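3. Collection of the napkin demonstrations

The Flesel set was collected to learn one skill with two hands: taking a thin sheet of paper from a table and folding it. We chose paper napkins for this part of the work, as they bend under a very small force and seldom take the same shape twice. A rigid object can be described by its position and its angle, but a napkin cannot, and so the number of examples needed is larger.
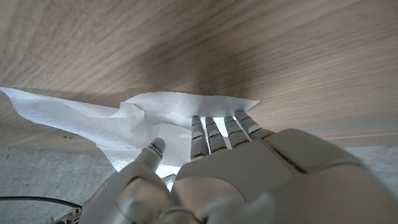
Text and data collection: Uliana Hnatiuk, Nemen Laboratory for Robot Learning

3.1 Setup

All demonstrations were recorded on the two-arm platform Castance. Each arm ends in a hand with five fingers, and the operator controls both arms at the same time. The work area is marked on the wooden table with thin gray tape. The tape is for the operator only. We do not give its position to the model, although the model can of course see it in the images.

At the start of an episode, the napkin is put down in one of 44 starting poses, taken from a list in random order. Some poses are turned with respect to the table edge, so that a corner of the napkin points to the robot. Images are recorded from a head view and from both wrists — the wrist views are the ones that show the contact between the fingertips and the paper.

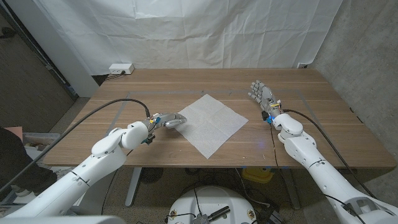 Figure 3. Head view of the work area. The left hand is at the edge of the napkin; the right hand is raised above the table.

3.2 Procedure

An episode has three phases: approach, grasp and fold. The operator is asked to move without long stops, because pauses in the demonstrations were copied by our earlier policies. Each episode may last up to 20 seconds. If the napkin falls from the table, the episode is stopped and marked as failed, but it is kept in the set.

The approach phase was the most difficult to teach to new operators. Fingers which come down too steeply push the paper away, and fingers which come too flat slide over it. We therefore asked the operators to bring the fingertips to the wood first, and only then to move toward the sheet. 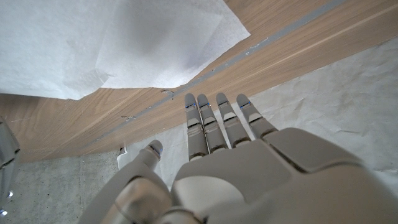 3.3 Labels and filtering

Every episode was labeled by two persons who did not operate the robot. They marked the first contact with the paper, the moment of grasp, and the final result. When the two labels for the result were different, the episode was watched again by both together. In total 2,199 episodes were recorded, and 1,153 of them were accepted as successful. The rate is low in comparison with our rigid objects. Most of the failures belong to the grasp phase, where the two hands have to work close to each other and one hand often hides the paper from the head view. 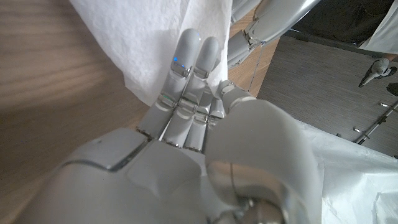
3.4 Use of the failed episodes

We did not remove the failed episodes from training completely. Following the weighting method of Didenko, which is explained in Section 4, the part of a failed episode before the grasp is used with full weight, and the part after it is not used. Episodes in which the napkin was torn are left out.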